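What I Learned Applying for Seed Money
Student project report, Entrepreneurship Practicum
Submitted 19 June 2018

So my project this term was to follow a seed grant application from the first form to the final decision, and I picked the small business fund in Remdale because it's a bus ride from my apartment and they answer the phone. I didn't have a company of my own, so I tagged along with Anju Khurana, who was applying for her startup, Clarnaline. She wants to make scheduling software for small dental offices. She let me read everything, even the budget drafts, which were a mess (her word first, then mine!).

The form itself is 30 pages. Most of it is plain stuff like who owns the company, where it's registered and whether you've taken money from anyone else. Then you get to the section on what's new about your idea, and that's where we lost a whole weekend. Anju kept writing about how annoying appointment books are. My advisor, Archie Gunn, read it and wrote "so what's yours?" in the margin in green pen. We started that page over.

I also talked to two people who had been through it before. Vandana Mittal got her grant on the second try and told me the first one failed on the letters of support - she had three and they all said the same thing. Bimla Prajapati never got the money but used the same business plan to get a desk at the Wostholm incubator, so she doesn't think of it as wasted time. I liked talking to her a lot and stayed way too long.

The fund had 56 applications in the November round and picked 8. I'd figured the odds would be worse, to be fair. What surprised me more was how many get sent back before a reviewer even opens them, mainly for missing signatures or a bank letter that's too old.

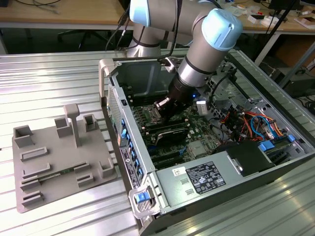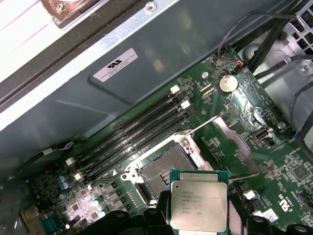

Computer hardware, with the motherboard in view both times.

Can you apply before your company is registered?
You can, as long as you register before any money is paid out. The fund holds the award in your name until the papers come through, and you have to sign a page saying you understand that.

Anju had already registered, so we skipped that page, but two people at the info session were stuck on it and I wrote down the answer for them.

The interview was short. Anju had practiced a long pitch and the panel stopped her pretty early to ask about money. How much would she charge a dental office? Why that much? She'd put down 800 dollars a year, and one of the reviewers, Aarti Malhotra, wanted to know if any office had agreed to pay it. One had - the Rizvi practice, which had signed a letter saying they'd try it for a year. I think that letter did more for her than the rest of the folder.

She got a conditional yes. The condition is a second paying customer, and she's still working on that as I hand this in.

If I did this project again I'd start with the budget and write the idea section last. I'd also ask to see a rejected application, which I only thought of in the last week. Copies of my interview notes and the blank form are in the folder I gave to Archie.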